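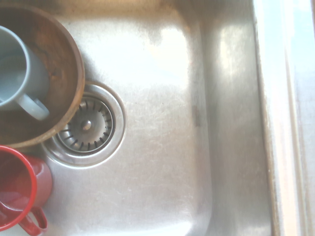
I caught Beatriz Loureiro on a Sunday, between customers, at the used truck lot she runs in Allesberg. She had a set of keys in each hand and told me to walk with her, so I did.

I wanted to know what people get wrong when they buy an older pickup. "They look at the miles and stop there," she said. "I had one with low miles that sat in a field for years, and the brake lines were shot. I'd take the highway truck over that one any day!"

Her own ride is an old long bed she bought from a guy named Tomás Mendes, who threw in a folder of every receipt he ever kept. She paid him $400 more than she'd planned to – the folder did it, she told me. "Oil changes, tires, a water pump, all of it in there. You can't fake that kind of boring."

I asked about test drives (I always rush mine). She wants 12 miles at least, some of it on a rough road, with the radio off and the windows down. "And start it cold. If the seller's already warmed it up for you, come back tomorrow."

Then a couple pulled in to ask about a crew cab by the fence, and off she went. She yelled back that I should get my own tires looked at, so I've got an appointment in the morning.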